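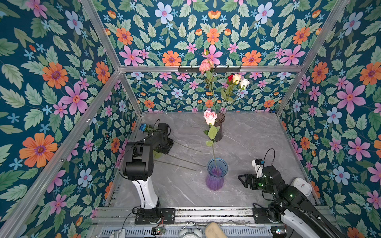

The Return of the Loud Wall

For most of the last two decades, the safe choice for a wall was white. Real estate agents asked for it, landlords required it, and paint stores sold it under a hundred names. Wallpaper was something you scraped off when you bought an older house, usually over several weekends and with a rented steamer.

That has changed. Walk into the Pikholm showroom in April, when people start planning their summer projects, and the paint chips are at the back. The front of the store is given over to paper: ferns, birds, fruit, and above all flowers. Big ones, on dark backgrounds. The store kept seven floral patterns in stock when it opened. It now carries 36, and the staff say the small, pale prints are the ones that end up in the clearance bin.

Floral wallpaper has gone in and out of fashion since it was first printed from carved wooden blocks. Each color needed its own block, and a rich pattern could take dozens of them, pressed by hand one after another along the length of the roll. Machine printing in the nineteenth century made paper cheap enough for ordinary homes, and people put it everywhere, including the ceiling. By the middle of the twentieth century there was vinyl, which could be wiped down, and kitchens got their own patterns of teapots and vegetables. The 1970s brought the oversized daisies and the oranges and browns that many people still picture when they hear the word wallpaper.

Some of what is selling now borrows directly from that period, with cooler backgrounds. Wilix, a small printer that supplies several independent stores, says its dark grounds outsell its light ones. Greens and blues do best. Black sells well in samples and poorly in rolls. People like it on the kitchen table and lose their nerve when it is time to order for the whole room.

Digital printing is a large part of the story. An older rotary press needs a separate cylinder for each color, and setting one up only makes sense for a long run. A digital printer can turn out a single roll, then switch to something else before lunch. Wilix will print a pattern at whatever scale the customer wants, which has led to some regrets. A bloom that looks cheerful at the size of a saucer can be hard to live with at the size of a car tire.

The other change is in how the paper goes up and comes down. Traditional paper was pasted on the back, folded on itself to soak, and carried to the wall wet. Most newer papers have a non-woven backing that does not stretch when damp, so the paste goes on the wall and the dry strip is laid onto it. With good wall preparation it usually comes off in full lengths. Peel-and-stick products go further and need no paste at all, though installers have mixed feelings about them. They are forgiving on a smooth, well-cured painted wall. On textured drywall, or over fresh paint, the edges tend to lift.

Price still puts people off. Dikero, a mid-range line, sells its florals at 36 dollars a roll, and a modest bedroom can take more rolls than expected once the pattern repeat is figured in. The repeat is the distance before the design starts over. On a large floral it can be 23 inches or more, and every strip has to be shifted to line up with the one beside it. The offcuts are wasted. Order everything at once and check that the batch numbers match – two batches of the same paper can differ enough to show at a seam in daylight.

The Villa, a small hotel with 22 rooms, papered all of them over one winter, a different flower in each. The bathrooms were the part the owners worried about. They put in stronger exhaust fans, kept the paper clear of the tub surrounds, and sealed the bottom edge above the baseboard. One room had to be redone after a pipe leak. The rest have held up, and guests now ask for the peony room or the poppy room when they book.

If you are tempted but unsure, start small. A powder room or the inside of a closet takes only a few rolls, and a busy pattern often works better in a tight space than it does on one long wall in a living room. Buy a full-size sample, tape it up, and leave it there for a week. Look at it in the morning and again at night with the lamps on. Teal in particular shifts a good deal under warm bulbs and can read almost green.

Keep the leftover roll, too. Store it flat in a dry closet with the label still on it. A patch cut from the same batch will hide a scuff or an old nail hole far better than anything you can order five years later.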